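# Recording two-arm demos with big, shiny objects

I've been collecting examples for our Kisar policy since February, and the things that trip people up most are large white plastic pieces. Small blocks are easy. A big glossy shape takes up half your view, the arms have to come at it from both sides, and the learner has to work out where the edges are (good luck, little network!). So this is how I set up a session now.

**Before you record**

1. Wipe down the table and check the lights. I leave the ceiling lights on and never change them halfway through a batch.
2. Put the object down flat and pick a start pose. Then pick another one, a bit rotated. I use 6 start poses per object.
3. Open Clasero, make a new batch and name it after the object. Please don't call it "test". I have so many called "test".
4. Park both grippers up high, one on each side, with the fingers open.

Now have a look through the table-level view before you touch anything. I want to see both grippers and the top edge of the object in there. If one arm is out of sight, move the start pose over and check again.
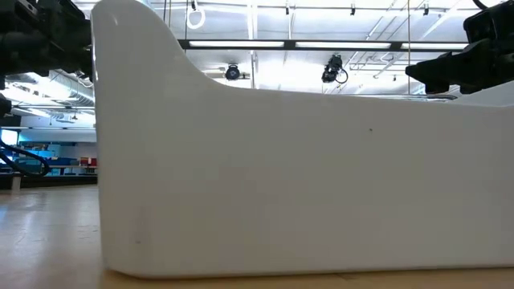 *Table-level view: a gripper in each upper corner, the right one just over the flat part of the rim.*

**Recording**

Go slow on the approach — slower than feels natural. I bring one arm in, pause, then bring in the other. Keep each demo under 30 seconds and stop the recording as soon as the object is back on the table.

If you fumble a grasp and recover, keep it! Those are some of my favourite examples, and I tag them "recovery" in Clasero. If you fumble and give up, bin it right away while you still remember which one it was.

**After**

Play back 2 demos from every start pose at full speed. I'm looking for dropped video and for arms that jump between positions. Then export to Larkia and write the object's name in the notes field, spelled the same way every time.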